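Stiser to Release Revised Upholstery Cleaning Guide in August

Stiser will issue the second edition of its guide to cleaning woven upholstery in August. The text runs to 148 pages and covers 4 fiber groups, with new sections on spot testing, rinse water and drying times. Print copies go first to Clivari dealers.

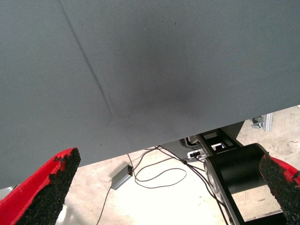

Carys Morris said the drying tables were the part most users had asked for. Orders open at 9 a.m. on release day.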